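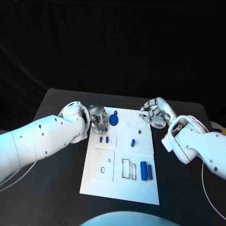

Home Visits Workshops Recipes About

An afternoon of pegs and boards at Watavwood

I have wanted to see the inside of Watavwood ever since my sister gave my boys one of their sorting sets, and in April they finally had an open afternoon that didn't land on top of a swim meet. It was almost 47 miles each way, and I would drive it again tomorrow just for the smell of the entrance hall (sawdust and coffee, with somebody's orange peel mixed in).

We were a group of 14, and Fongchan Srithong took us around. She started us in the drawing room, a proper room for drawing, where every board begins as pencil on brown paper. She let us handle the old ones. Some had been erased so many times the paper had gone fuzzy, and I could have stayed there the whole visit reading the notes in the margins. "Too easy," said one, underlined twice.

The part I liked best was the long tables, where they try the boards out before settling on a design. I had pictured simple shape puzzles, the kind with a star and a moon, but the assembly boards are quite a bit more involved than that. A white one had raised plates with lower areas in between, and holes and outlined slots cut into it, with the blue parts scattered across the top waiting to be put where they belong. I do love that blue against the white. You'd want to pick up a peg and get started, and of course we were all given the chance!

Mine was a practice board from the Dostum series, and I am sorry to report that I was slow. I got the pegs in quickly enough and felt very pleased with myself, then spent ages turning one flat piece over and over while the lady beside me finished hers and politely looked at the ceiling. Amirul Nugroho, who designs most of that series, told me to try it with my other hand. I did, and it went in, and I still can't tell you why.

He talked to us afterward about how much the edges of a hole matter. A tiny slope around the rim makes a peg feel friendly, he said, and a sharp rim makes people give up. He has 3 sample blocks he passes around so you can feel it with your eyes closed, and I thought he was exaggerating until I tried.

Tea was upstairs, with very good seed cake from the Krishnan bakery across the road. The shop takes cards but the cake table doesn't, so bring some small bills. I came home with a beginner board and a bag of spare pegs for $20, and the boys have already lost one under the couch.

Next on my list is the button works in Seteo, if they ever answer my email.

3 comments Share Print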